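Notes > Board games > Go > Losing

Three stones and a ladder
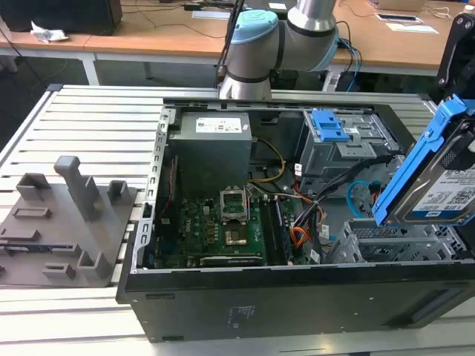

I have been playing Go for eleven years and I still can't read a ladder. I mention this early so that anyone looking for instruction can leave now and go to a proper site, with diagrams.

For those who've stayed: a ladder is the zigzag chase they teach you in your first week. You put a stone in atari, it runs, you put it in atari again from the other side, and so on across the board until it either hits the edge and dies or bumps into a friend and lives. A child can follow it. Several children have followed it, against me, while eating crisps.

The game that brought on this post was at the Piltov club in April. I was drawn against Hortensia Cárdenas, who is stronger than me by enough that I took 3 handicap stones and felt insulted for as long as it took her to play four moves. She approached my lower right corner, I pincered because I'd read somewhere that pincering was active, and she pushed and cut. I looked at the cut. I looked at the ladder. I traced it up towards the top left with my eyes, the way you're supposed to, and got as far as the middle before my eyes slid off onto the wrong diagonal. They always do. I started again and arrived somewhere else.

At this point a sensible player has two choices. You can read it a third time, or you can play something solid that works whichever way the ladder goes. I had spent so long on the first two readings that a third seemed rude, so I played the ladder.

It didn't work. There was a white stone sitting up near the side star point, which I'd watched her put there and had filed under "decorative". By the time I noticed it I had laid seven stones across the board, each of them leaving a double atari behind it, and she had the good manners to take off her glasses and clean them while I worked out how bad things were.

What annoys me is that I do the exercises. I own a book of 500 ladder and net problems by someone called Bielecka, bought second-hand, and I've been through it twice. Page one, black to play, does the ladder work? Yes. Page two? No. I get nearly all of them right. But the book has told me it's a ladder problem. It's printed at the top of the page. In a game there isn't a heading, and the stone that matters is half a board away, played thirty moves ago for some quite other reason.

Khurram Soomro, who runs our beginners' table and is very patient with me considering I'm not meant to be a beginner, has a method. He doesn't follow the stones at all. He puts a finger on the table edge (under it, so the other player can't see which way he's looking), finds the diagonal the ladder will run down, and checks the six lines or so either side of it for anything of the wrong colour. If the strip is clear, the ladder works. If there's something in the strip, then he reads properly. I've tried it. It's good. My trouble is that I find the diagonal by guessing, and so I check a very tidy strip of the wrong part of the board.

I've also tried the computer. I put the game into Plindeo that night and it told me, in a cheerful green bar, that the pincer had lost 3 points and the ladder had lost 75. I didn't know there were 75 points on that side to lose. Scrolling back through my account I see I've played 613 games on there, and I'd be interested to know how many were decided by this exact mistake. I could find out. There's a filter. I've chosen not to use it.

There is a case for just not starting ladders. Use a net where you can, give up the stone where you can't, and take sente somewhere else. Hortensia said as much over tea afterwards, and added that the stone I'd been trying to catch wasn't worth much anyway. She'd have been happy to let it go for the outside. So I could have had a wall, a decent corner and the move, and instead I had a staircase.

I did win the second game, for the record. No ladders came up. I had two ready to go and she kept playing somewhere sensible first.

The autumn tournament at Remano is the next one on the calendar and I've put my name down, a grade lower than last year. Khurram says this is realistic. I'm back on page one of Bielecka, covering the headings with a beer mat.

August 2025

Recent posts
Why I stopped playing tengen
Slate against glass, and what it does to your table
Byo-yomi and the weak bladder
Counting the score when you'd sooner not know
A very slow review of a very cheap board

Contact | Copyright the author, please ask before reprinting | Back to top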